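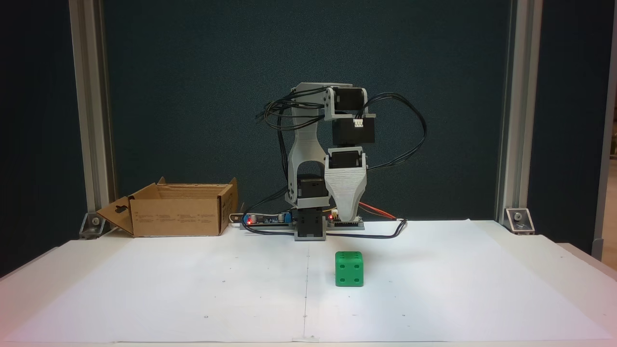
Was versteht man unter dem Lagerbestand eines Unternehmens?

Der Lagerbestand ist die Menge eines Artikels, die sich zu einem bestimmten Zeitpunkt im Lager befindet und über die das Unternehmen grundsätzlich verfügen kann. Er wird in Stück, Gewicht, Volumen oder einer anderen für den Artikel üblichen Einheit angegeben.

Kapitel 4
Bestände planen, führen und prüfen

Lernziele

Nach der Bearbeitung dieses Kapitels können Sie die Aufgaben der Lagerhaltung im Handelsbetrieb erläutern, die wichtigsten Bestandsarten unterscheiden und den Meldebestand für einen Artikel mit gleichmäßigem Absatz berechnen. Außerdem können Sie darlegen, weshalb der buchmäßige und der tatsächliche Bestand voneinander abweichen können und wie mit solchen Differenzen zu verfahren ist.

Grundbegriffe dieses Kapitels: Höchstbestand, Mindestbestand, Meldebestand, verfügbarer Bestand, Beschaffungszeit, Buchbestand, Istbestand, Inventurdifferenz, Kapitalbindung.

4.1 Ausgangssituation

Die Gusell Haushaltswaren GmbH beliefert Fachgeschäfte und Kantinenbetriebe mit Geschirr, Küchengeräten und Reinigungsbedarf. Ihr Sortiment umfasst 1.602 Artikel. Ein Teil davon wird täglich nachgefragt, ein anderer nur zu bestimmten Jahreszeiten. Die Einkaufsabteilung hat bisher nach Erfahrung bestellt: Sobald ein Regalfach sichtbar leerer wurde, löste die zuständige Fachkraft eine Bestellung beim Lieferanten aus.

Im Januar führte dieses Verfahren zu Schwierigkeiten. Bei einem Spülbürstenset des Herstellers Brilico ging die Ware aus, während die Nachlieferung noch unterwegs war. Zwei Kunden stornierten ihre Aufträge, ein dritter nahm eine Teillieferung an und verlangte einen Preisnachlass. Zur gleichen Zeit lagerten im hinteren Hallenbereich größere Mengen einer Geschirrserie, die im Katalog bereits durch eine neue Ausführung ersetzt war.

Beide Vorgänge haben dieselbe Ursache. Es fehlten verbindliche Bestandsgrenzen, an denen sich die Disposition hätte orientieren können. Die Geschäftsleitung beschloss daraufhin, für jeden Artikel einen Mindestbestand und einen Meldebestand festzulegen und die Lagerbuchführung neu zu ordnen. Die folgenden Abschnitte greifen diese Situation wieder auf.

4.2 Aufgaben der Lagerhaltung

Beschaffung und Absatz verlaufen selten im gleichen Takt. Ein Händler kauft in größeren Einheiten ein, als seine Kunden abnehmen, und er muss Ware bereithalten, bevor eine Bestellung eingeht. Das Lager überbrückt diese zeitlichen und mengenmäßigen Unterschiede. In der Fachliteratur wird dies als Überbrückungs- oder Ausgleichsfunktion bezeichnet.

Hinzu kommt die Sicherungsfunktion. Lieferungen können sich verzögern, Ware kann beschädigt eintreffen, und die Nachfrage kann kurzfristig über das erwartete Maß hinausgehen. Ein angemessener Vorrat hält den Betrieb auch in solchen Fällen lieferfähig. Wie hoch er sein soll, hängt von der Zuverlässigkeit der Lieferanten und von der Bedeutung des Artikels für die Kunden ab.

In einigen Branchen erfüllt das Lager darüber hinaus eine Umformungsfunktion. Große Gebinde werden in kleinere umgefüllt, Einzelteile zu Sets zusammengestellt oder Waren nach Kundenwunsch etikettiert. Bei Käse, Wein und Holz kann die Lagerung selbst die Qualität verändern – man spricht dann von Veredelung oder Reifung.

Diesen Aufgaben stehen Kosten gegenüber. Räume müssen gemietet oder unterhalten, Waren versichert und Mitarbeiterinnen und Mitarbeiter entlohnt werden. Vor allem aber ist in jedem eingelagerten Artikel Geld gebunden, das an anderer Stelle nicht zur Verfügung steht. Verdirbt oder veraltet die Ware, tritt ein Wertverlust hinzu. Die Geschirrserie aus der Ausgangssituation lässt sich voraussichtlich nur mit deutlichem Abschlag verkaufen.

4.3 Bestandsarten

Der Höchstbestand gibt an, welche Menge eines Artikels höchstens eingelagert werden soll. Er richtet sich nach dem vorhandenen Platz, der Haltbarkeit der Ware und den finanziellen Möglichkeiten des Betriebs. Erreicht wird er in der Regel unmittelbar nach dem Eintreffen einer Lieferung.

Der Mindestbestand, auch eiserner Bestand oder Sicherheitsbestand genannt, darf im normalen Geschäftsablauf nicht angetastet werden. Er ist für Störungen vorgesehen. Wird er in Anspruch genommen, ist die Ursache festzustellen und der Bestand baldmöglichst wieder aufzufüllen.

Der Meldebestand ist die Menge, bei deren Erreichen eine neue Bestellung auszulösen ist. Er muss so bemessen sein, dass der Vorrat bis zum Eintreffen der Ware ausreicht und der Mindestbestand unberührt bleibt.

Vom Lagerbestand zu unterscheiden ist der verfügbare Bestand. Ware, die bereits für einen Kundenauftrag reserviert wurde, liegt zwar noch im Regal, darf aber nicht ein zweites Mal zugesagt werden. Je nach Verfahren werden bestellte und verbindlich bestätigte Mengen in die Rechnung einbezogen. Der Betrieb hat festzulegen, welche Berechnungsweise gilt.

4.4 Berechnung des Meldebestands

Bei gleichmäßigem Absatz wird der Meldebestand nach folgender Formel ermittelt:

Meldebestand = Tagesabsatz × Beschaffungszeit in Tagen + Mindestbestand

Für das Spülbürstenset nimmt die Gusell Haushaltswaren GmbH einen Absatz von 25 Stück je Arbeitstag an. Die Beschaffungszeit beträgt 4 Arbeitstage, der Mindestbestand wurde auf 19 Stück festgesetzt.

Meldebestand = 25 × 4 + 19 = 119 Stück

Sinkt der Vorrat auf 119 Stück, ist zu bestellen. Während der Beschaffungszeit werden 100 Stück verkauft, sodass beim Eintreffen der Lieferung noch der Mindestbestand vorhanden ist.

Zur Beschaffungszeit zählt mehr als der Transport. Auch die Bearbeitung der Bestellung im eigenen Haus, die Bereitstellung beim Lieferanten sowie die Annahme und Prüfung der Ware sind zu berücksichtigen. Wird nur die vom Lieferanten genannte Lieferfrist angesetzt, fällt der Meldebestand zu niedrig aus.

Die Formel setzt einen gleichbleibenden Absatz voraus. Bei saisonalen Artikeln sind die Werte in geeigneten Abständen anzupassen. Verfahren für schwankenden Bedarf werden im folgenden Kapitel behandelt.

4.5 Buchbestand und Istbestand

Jeder Zugang und jeder Abgang ist in der Lagerbuchführung zu erfassen. Der daraus errechnete Wert heißt Buchbestand oder Sollbestand. Der Istbestand wird dagegen durch körperliche Aufnahme ermittelt, das heißt durch Zählen, Messen oder Wiegen.

Weichen beide Werte voneinander ab, liegt eine Inventurdifferenz vor. Mögliche Ursachen sind Buchungsfehler, Verwechslungen bei der Einlagerung, nicht erfasster Bruch, Schwund und Diebstahl. Auch Rücksendungen werden mitunter eingelagert, ohne dass ein Beleg erstellt wurde.

Die Bestandsaufnahme bei der Magagula Bürobedarf KG ergab am 5. März für einen Artikel aus der Ordnerserie Flello einen Fehlbestand. Die Prüfung der Belege zeigte, dass eine Entnahme für den Eigenbedarf der Verwaltung nicht gebucht worden war. Der Buchbestand wurde berichtigt, der Vorgang mit einem Vermerk zu den Inventurunterlagen genommen. Eine Berichtigung ohne Klärungsversuch wäre unzulässig gewesen – die Arbeitsanweisung des Betriebs schreibt vor, dass jede Differenz zunächst anhand der Belege nachzuverfolgen ist.

Aufgaben zur Einführung

Erläutern Sie am Beispiel der Gusell Haushaltswaren GmbH, welche Folgen ein zu niedriger und welche ein zu hoher Bestand haben kann.

Der Lieferant des Spülbürstensets kündigt an, dass sich die Beschaffungszeit um einen Arbeitstag verlängert. Berechnen Sie den neuen Meldebestand bei sonst unveränderten Angaben.

Beschreiben Sie, wie in Ihrem Ausbildungsbetrieb Warenentnahmen für den Eigenbedarf erfasst werden, und legen Sie einen entsprechenden Beleg ohne vertrauliche Angaben Ihrem Berichtsheft bei.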